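The lift station at Plorkier was out of capacity well before anyone agreed to replace it. Natália Arruda managed the design for Altonura, from the first site survey through to commissioning, and spoke to us about how the work was scoped, what was changed along the way, and what she would do differently on the next one.

The station collects sewage from the lower half of the town and lifts it to a gravity sewer on the ridge road. The original wet well was a concrete structure with two dry-mounted pumps in a chamber next to it. "The structure was fair," Arruda said. "The mechanical side was poor. Parts for the pumps had to be machined to order, and the check valves passed in both directions." Her first report recommended keeping the wet well, abandoning the dry chamber, and installing submersible pumps on guide rails with a new valve vault alongside.

Flow data were the first difficulty. The station had no meter, only hour counters on the pump starters, and the counters said nothing about whether a worn pump was moving its rated flow. Altonura ran drawdown tests instead. The inlet was plugged for short periods, and the fall in the wet well was timed with each pump running alone. "You get a figure you can defend," she said. "It takes a few mornings, and you need someone watching the upstream manhole the whole time."

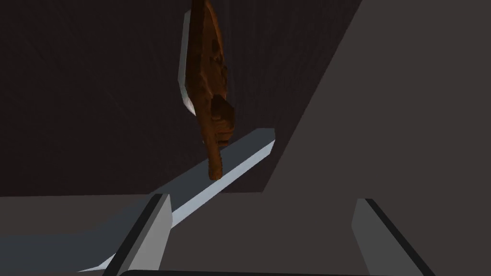
Clearance between buried services took more drawing time than any other item. The new force main runs for 400 feet, and near the bottom of the hill it has to pass over a storm drain that was shown on no record plan. Arruda's team exposed the drain by vacuum excavation and found its crown higher than they had assumed. A section drawn through that point resembles the carved brown piece in the picture, with its rounded tip just above the long pale bar: two things very close together, and from one view no clear sign of contact. "That is the condition I don't accept on a drawing," she said. "If the section doesn't show a dimension for the gap, the crew will find its own." The force main was raised, given a concrete cap where cover was thin, and dimensioned from the drain itself instead of from the road surface.

Pipe material was settled late. Ductile iron was priced first, then fused polyethylene, which won on the number of joints and on how it handled the bend below the ridge road. Restraint at the tie-in still needed a thrust block, and the block was poured against undisturbed ground after an earlier trench was found to have loosened the soil on one side. The detail was revised and reissued within a day. Arruda considers that normal for work in old streets and would rather see it written into the program as an allowance.

The bypass was the part residents noticed. With the wet well out of service, flow was pumped from the upstream manhole through a temporary line laid along the curb and ramped at the driveways. A standby pump sat next to the duty pump, both with their own fuel supply and a float alarm wired to a dialer. The specification gave the contractor, Bettencourt, 20 minutes to have a person on site after any alarm, day or night.

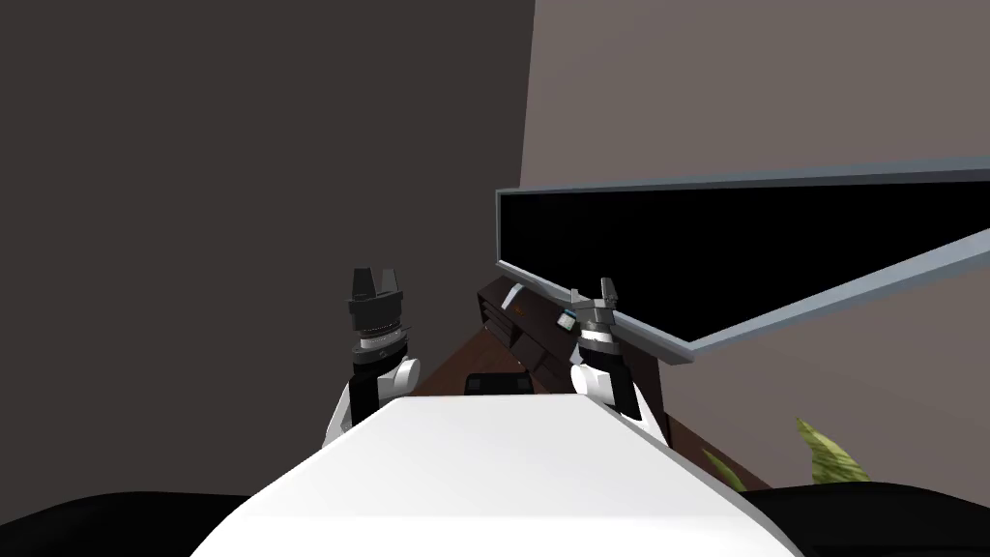

One resident of the lower streets has since argued that the bypass ran far longer than the town had been told to expect, and that the noise at night was never properly measured. Arruda accepts the first point. The coating on the inside of the wet well failed its adhesion test near the inlet and had to be removed and redone, and the bypass could not be shut down until it had cured. On the second, she said readings were taken at the nearest property line in daytime only. "The specification set one limit and didn't say what hour it applied to. Ours to fix, and the next one has a night limit in it."

Controls were kept plain. A pressure transducer in the wet well sets the normal start and stop levels, with 4 floats behind it as a backup circuit that works with the controller removed. The panel was built by Zovero and stands on a raised slab above the flood level, with a manual transfer switch and a generator inlet on the side facing the road. Arruda had asked for the inlet to be reachable without unlocking the panel - a small point, but operators had raised it at the first meeting and again at the second.

Odor control was left out of the base contract. The pump cycle was set so that sewage would not sit in the force main for long in dry weather, and a blanked connection was left in the valve vault in case chemical dosing is needed later. 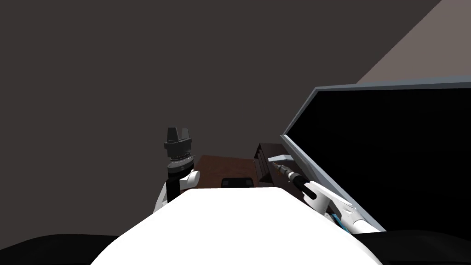

Why was the old wet well kept when so much else was replaced?

The walls were sound and the depth was right. Cores taken in March showed good concrete behind the surface damage, and a new well would have meant shoring a deep excavation beside an occupied building. Relining cost less and kept the inlet sewer where it was.

Commissioning followed the drawdown method used at the start, with a flow meter now in the vault to check it against. Each pump was run alone, then both together, and the results were plotted on the manufacturer's curve. One pump fell short on the first run. The discharge elbow had not seated fully on its base, and the pump was lifted, the rail bracket shimmed, and the test repeated the same afternoon. Power loss was simulated with the well at its high level, which also proved the alarm dialer and the surge behavior of the check valves.

The operators received seven days of training spread over the defects period, most of it at the station with the hatches open. Record drawings were surveyed before backfill and include the storm drain. Altonura has now been asked to look at the gravity sewer on the ridge road, where the manhole receiving the force main shows early corrosion at the bench. Arruda expects to line it and fit a drop pipe to reduce turbulence, with the work timed for low flows so that the station can be held off for short periods and no bypass line is needed.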